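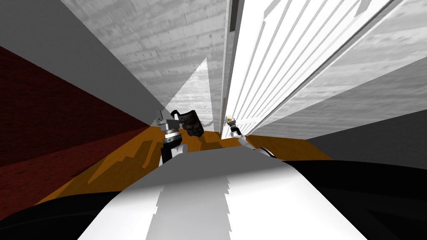
Computer rendering: a two-finger gripper holding a dark brown object.

FOR IMMEDIATE RELEASE
12/19/23

Radio Govska brings live talk back to weekday evenings and opens new relay at Seleck

RALLIS - Radio Govska, the regional talk and music station owned by Borko Broadcasting, announces today a new evening schedule for its listeners in Rallis and in the valley towns. From the second week of January, the hours between 6 pm and 10 pm will again be produced live in the Rallis studio, Monday to Friday. The station has carried a recorded syndicated program in these hours since August.

The change follows a listener survey which the station made in the fall. The station received 363 completed answers, by telephone, by mail and through the form on its website. Of these, 248 asked for the return of a local call-in program in the evening. Many listeners wrote also that they missed the road and weather information, which could not be included in the recorded program.

"We have read all the letters, also the angry ones," the station management said. "The evening audience of this station is used to talk with us, and for several months it was not possible. We understood the message and we thank the listeners for their patience."

The new schedule

The evening will start at 6 pm with a half hour of regional news, followed by the call-in program Open Line Govska until 8 pm. The telephone number of the studio stays the same. Callers will be asked to give their first name and their town, and they will be put on the air in the order in which they called. The topic of each evening will be announced in the morning news and again at noon.

From 8 pm to 10 pm the station will play music requests. Requests can be left on the answering machine during the whole day. Evening sports broadcasts will continue, and when there is a match the music hours will be shortened or moved. The Sunday program is not touched by these changes.

Listeners who followed the syndicated program can still hear it in a recorded version after midnight. The contract with the producer of this program runs until the end of summer and will be respected.

Relay at Seleck

At the same time Borko Broadcasting will put into regular service the relay transmitter at Seleck, which has been in test operation for 12 weeks. The relay serves the north side of the valley, where reception of the main signal was always weak after dark. Almost 400 households are in the area that should receive a better signal.

During the tests some listeners in Seleck reported short breaks in the sound in the early evening, and in a few cases advertising was heard over the program. The cause was a wrong time setting in the automatic switching between the studio and the relay. The setting was corrected and the switching is now checked each afternoon before the live hours begin. Listeners who notice the same problem again are asked to write down the time and to inform the technical department.

Owners of older car radios may need to tune manually to the new frequency the first time. A printed card with both frequencies will be available at the reception desk of the station in Rallis from January 2.

About Radio Govska

Radio Govska broadcasts news, talk, sports and music for Rallis, Seleck and the neighboring towns. It is owned and operated by Borko Broadcasting, a private company with its seat in Rallis.

Press contact

Borko Broadcasting, Press Office, Rallis
Office hours: Monday to Friday, 9 am to 4 pm. The office is closed between Christmas and New Year.

###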